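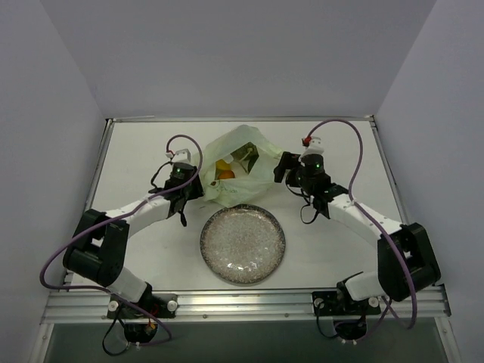
Is it worth building a second arm at home? I have the parts for a pair and the first one already ate most of July. The job I want done is unpacking produce onto a plate, and with the bag crumpled like that, a gripper at each side makes sense to me. I just doubt I'll ever get the timing right.
Binta Onuoha

Ebuka Aliyu
Depends on your patience. My pair took 441 tries before I trusted it with a bag, and I still don't trust it much. Fix your cable slack first. Those big purple loops will snag on an elbow sooner or later.

Vostetti
just use a bowl

Nnaji
One arm and a clamp. I spent 37 hours on a second arm and went back to the clamp.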